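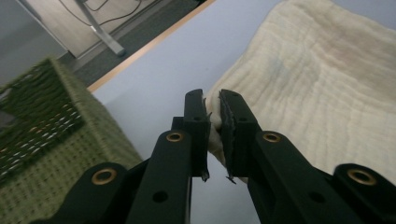

Welche Arbeiten fallen in der Wäschelegerei an?
Handtücher werden auf dem Tisch ausgebreitet, glattgestrichen, auf Format gefaltet und gestapelt. Waschen und Trocknen gehören nicht zur Stelle.

Mitarbeiter (m/w/d) Wäschelegerei, Teilzeit
Standort: Betriebsteil Somogyi
Referenz: 1,749
Bewerbungsschluss: December 9, 2022

Moketti liefert Mietwäsche an Pensionen und Praxen. Für den Legetisch suchen wir Verstärkung mit 19 Wochenstunden. Die Arbeitszeit liegt vormittags, Schichtzulagen fallen nicht an.

Aufgaben
Handtücher und Küchentücher nach Legeplan falten, Kanten bündig ausrichten
Ware mit Flecken oder gezogenen Fäden aussortieren
Stapel nach Kundenliste Caslow bereitstellen
Tischfläche vor jedem Artikelwechsel abwischen

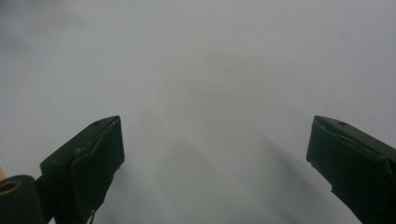
Aus dem Team kam die Rückmeldung, das Falten selbst sei schnell gelernt, das Aussortieren brauche länger: Bei Strukturgewebe erkenne man einen Fadenzieher oft erst beim Glattstreichen. Die Einarbeitung ist deshalb auf 15 Arbeitstage angesetzt – die Sichtprüfung nimmt davon fast die Hälfte ein.

Anforderungen
Sorgfältiges Arbeiten im Stehen, auch über längere Zeit
Gutes Sehvermögen, gegebenenfalls mit Sehhilfe
Deutschkenntnisse zum Lesen der Legepläne
Erfahrung in Wäscherei oder Hauswirtschaft ist von Vorteil, aber keine Bedingung

Die Legepläne liegen am Arbeitsplatz aus. Stückzahlen werden im Programm Futex erfasst, eine Einweisung erfolgt am ersten Tag. 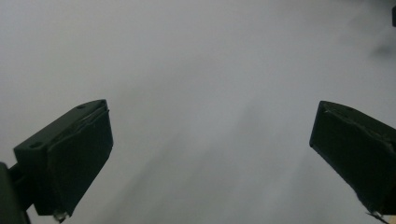 Gefaltet wird grundsätzlich von der langen Seite her, die Webkante liegt innen. Abweichende Formate sind im Legeplan vermerkt. Ein Stapel umfasst höchstens 40 Teile.

Bewerbung
Kurzes Anschreiben und Lebenslauf schriftlich an Moketti, Personalstelle, unter Angabe der Referenz. Ein Probearbeiten am Legetisch ist vorgesehen und wird vergütet. Bewerbungsunterlagen in Papierform werden nicht zurückgesandt.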